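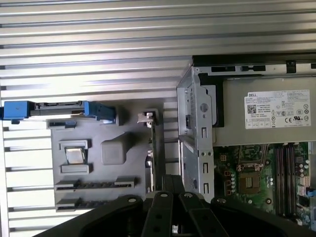

Parts on the bench, Dadow workshop

Come and fix computers with us (paid, part-time, no degree needed)

Hi! I run the refurbishing side of Dadow, a small outfit in Stukell that takes in old office desktops, gets them going again and passes them on to families, students and newcomers who need one. I'm looking for a bench technician to start in February, and I'd love it to be somebody from the neighbourhood.

A bit about us first. Last year we sent out 814 computers, which was our best year yet and also the year I stopped seeing the back wall of the storeroom. Most of what we get comes from offices clearing out a floor at a time, so you'll see the same model over and over for a fortnight and then never again. Right now I've got 250 towers on the shelves waiting for a first look, and a new contract with Szalai (the office furniture people on the ring road) that'll bring in more before winter's out.

What you'd be doing

Mostly opening towers up, checking what's there and what's missing, testing parts, cleaning out the dust and putting together machines that will last somebody a few more years. You'd wipe drives using our usual software and fill in the log sheet for each one. I'm fussy about the log sheet, sorry in advance. Some machines can't be saved, and those get stripped for parts, which I find oddly relaxing with the radio on.

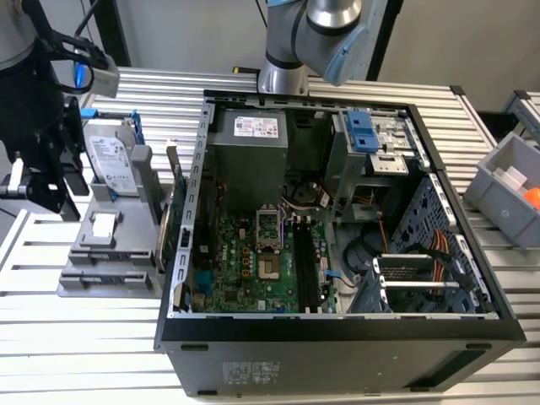 You'd also spend one afternoon a week on the front counter, handing over finished computers and helping people get set up. Plenty of our customers have never owned a desktop before, so you'll be asked where the on button is and you'll need to be nice about it — properly nice, the way you'd be with your own nan.

Who I'm hoping to hear from

You don't need a certificate. If you've built a computer for a cousin or pulled apart a dead laptop at the kitchen table, I want to talk to you. Handy with a screwdriver, careful with small parts and honest when something's gone wrong is plenty to start with. I've bent pins, I've lost screws, I'll show you what I know. Another language would be a real bonus at the counter. You should be okay lifting a tower on and off a shelf, but if that's a problem, tell me and we'll sort out the work differently.

Hours and pay

It's 6 hours a day, three days a week, starting at 9 in the morning. Pay is $400 a week before tax, with paid breaks and a bus pass thrown in. We close for two weeks over the holidays. The job is for a year to begin with, and I'm hoping to keep you on after that if the funding holds — I'll be straight with you about it either way.
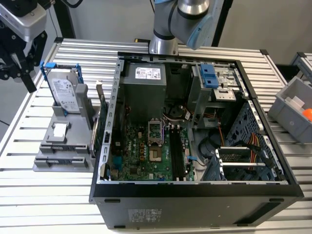 How to apply

Drop a note in at the counter or send it through the form on our site. One page is heaps. Tell me what you've fixed, what you've wrecked, and which days suit you. No need for a fancy cover letter or references at this stage.

I'll ring everyone I'd like to meet and we'll have a cuppa and a wander through the workshop. There's a short try-out at the bench too, paid, and you can ask me anything you like while you're at it.

We're upstairs from the Bikilik bakery, door on the laneway side. There's a lift, and the colour of the door is a bright orange you really can't miss. Applications stay open until the end of the month.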